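What Does a Robot Really Cost?

Imagine your school wants a robot that folds the gym shirts. A seller comes by with a shiny booklet. The robot is called Mina, and the booklet says it costs $2382. Your school has the money. Should it say yes?

Slow down. A price on a booklet is only the first price. Grown-ups who buy machines for a living know this, and they still get fooled.

Start with the hand. A robot arm often comes with nothing on the end, a bit like a vacuum cleaner sold without the hose. The hand is called a gripper, and in our story a good one costs $600 more. Did the booklet say so? Yes, on the back page, in tiny letters.

Then comes the teaching. Many robots that handle cloth have to learn from people first. A person holds a gripper in their own hand, squeezes the trigger, and picks things up again and again while the moves are recorded. Someone has to be paid for those hours, or someone has to give up their afternoons.

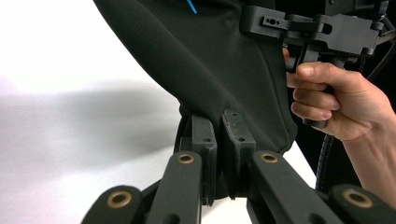

Reading time: 3 minutes

Cloth is a hard thing to grab. A wooden block keeps its shape when you pinch it. Dark gray fabric like this bunches up between the two fingers of the gripper and makes soft folds that run diagonally. Pick it up a second time and the folds will be different. So when a seller tells you "it can handle any shirt," ask which shirts they tried. Ask about wet ones, too – and inside-out ones.

Now let's add up Mina. The robot is $2382 and the gripper is $600. Spare finger pads and a cable are $317. That makes $3299, and we haven't paid for any teaching or fixed a single broken part. It's a lot more than the number on the front of the booklet.

What would that money buy instead? Maybe a big shelf, where the shirts could lie in a messy pile. Do gym shirts even need to be folded? Sellers don't like that question much. Ask it first.

If your school still wants a robot, here are some things to find out before paying:

Can we see it do our job, with our shirts?
What is missing from the box?
Who fixes it, and how long does that take?
What happens if the company closes?

Try it at home. Pick a machine you wish you had and write down its price. Under that, write everything else it would need, like batteries, parts, space and someone's time. Then show the list to a grown-up and see if they can find something you forgot.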